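Dernus Robotics Club – Hand-Held Gripper Guide
Section 5: Setting Up and Recording a Table Task

This section covers preparing the work table, checking the grippers and recording a run. It applies to the paired grippers used by the student teams for the Nyitrai project. Charging and software installation are in Section 2.
Section owner: Themis Zacharopoulos. Revised 4/25/23.

5.1 Preparing the table

1. Reserve the upstairs table on the Edmont sign-up sheet. Do not move the table after the session has been calibrated.
2. Set out the objects on the task card. For the tray task, the white tray lies flat with its cup-shaped wells on the far side from the operator.
3. Place the remaining objects clear of the tray. Leave one hand width between the glass and anything that will be picked up.
4. Route cables along the floor, away from the operator's feet.

CAUTION: Stay on the table side of the stair railing while holding a gripper. Do not reach over the railing with a gripper in hand.

5.2 Taking up the grippers

1. Pick up the left gripper first, then the right. Check that each cable has enough slack to reach the far edge of the table.
2. Close and open both grippers twice. The fingertips must meet evenly. If they do not, log the gripper as faulty and tell Régis Moulin.
3. Stand facing the table and hold both grippers forward, fingertips pointing away from the body. The marker cube sits just behind the fingers and must stay uncovered. Sleeves and loose collars are the usual cause of lost tracking.

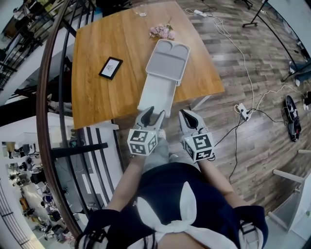
4. Hold the start position until the Gumamon recorder shows READY for both sides.

NOTE: A run started with only one side READY will save without an error message but cannot be used. Delete it.

5.3 Checking the gripper view

Each gripper has its own camera. Check both views before the first run and again after any break.

1. Open the live view for one gripper. Both dark finger pads should show low in the picture, angled toward each other with a gap between them.
2. Bring the other gripper in from the side until its marker is in view. The black pattern must be sharp enough to make out. Blur at this distance means a dirty lens – wipe it with the cloth in the case.
3. Point the gripper across the table. The white device or tray should be visible beyond the fingers. People and furniture farther back in the room do not affect the check.

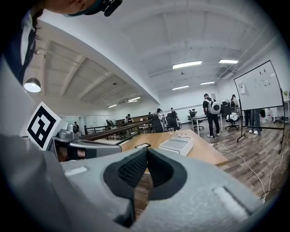 4. Repeat for the second gripper.

5.4 Recording

1. Press START and wait for the tone.
2. Perform the task at normal speed. Do not pause to correct a grasp. If an object is dropped, finish the run and mark it FAIL.
3. Return to the start position and press STOP.
4. Reset the objects to the task card before the next run.

Each team needs 100 accepted runs per task. Error 619 means the storage card is full; copy the files off before continuing.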